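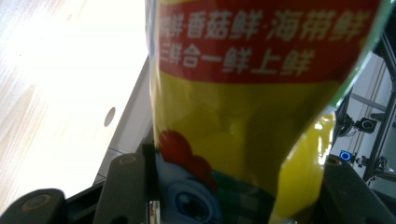 A yellow food package between the parts of a hand-held gripper.

How does a robot learn to pick up a bag? At Flamside, people do it first with a gripper like this one. Each try is saved as one lesson. The Ernico study used 2000 lessons. The robot then practiced on 16 bags it had never met – and dropped 11.

Filed under: Kids > Machines That Learn
Last updated June 23, 2026

Comments
Why are bags hard?
They bend. Boxes don't.
we did this in class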